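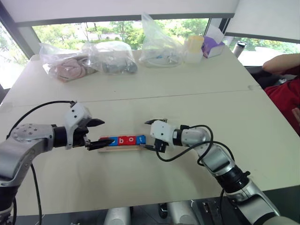
Rowena Villanueva reckons I could do the whole talk in four words, "check the cables first", and then we could all go and get a coffee. Fair enough, but I've been given a slot and I'm going to use it!

So, hello. I'm going through how we look after the two-arm cell we call Treven. The job is dead simple: letter blocks into a wooden tray, one after the other, until they spell a word. It's a lovely job for maintenance people, though, as a kid's block shows up every bit of slop in the setup.

Cables. (Pause, let Rowena have her moment.) We leave a loop at each wrist, big enough that the arm can swing right across without pulling on the plug. Too big and it snags on the other arm, and yes, we've had that. Before the first run I jog each joint by hand control, slowly, end to end, and I watch the loop and nothing else. If it goes tight anywhere I stop and redo the ties. Don't zip-tie hard against a connector. Velcro, please, I'm begging you.
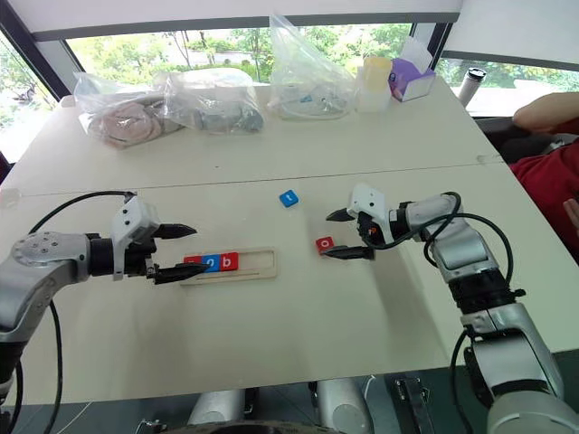 And once the cables are right, do the fingers. Two bolts each, torqued in turns, a bit on one and a bit on the other, then close the gripper on a feeler gauge and see if the tips meet evenly. We log a finger check every 900 picks. We used to let it go until someone noticed blocks going in crooked, and by then you'd be chasing your tail, blaming the calibration when it was only a loose bolt.

(If running late, skip the Schwaiger story. If not: the wrist adapter from the Schwaiger order came with the dowel hole a whisker out, and I spent an afternoon in June re-teaching points before I thought to take it off and measure it. Measure the new part before you fit it, even when it's in a nice box.)

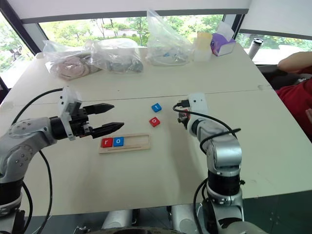 How often do you re-teach the tray position?
Whenever the tray has been lifted off the table, and otherwise once a week. It takes 38 minutes if you do both arms properly.

People always want to re-teach one arm only. Don't! The arms hand work across the middle of the table, so if the left has been shifted and the right hasn't, they disagree about where the slot is. Do the left, do the right, then run a slow pass with both before you let it off the leash.

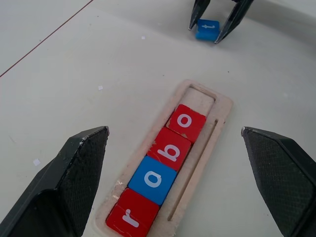

Prostorden Automation, Cell Maintenance Team, Clamham

Wear, then. Look at the finger on the left side of that view, with the pale scratches along the tip. The crosshatching on the flat is what grips, so that's where I look hardest, under a decent light, after a wipe with a dry cloth. The blocks cop it too. See the chipped paint on the red b? Shiela Aquino keeps a tub of spares and swaps the worst ones out. We also brush the table down between runs, specks and all.

Slow pass is at 58 per cent speed, by the way, I always get asked. Spare fingers are in the second drawer, the checklist is taped inside the cabinet door, and please initial it when you're done. Questions!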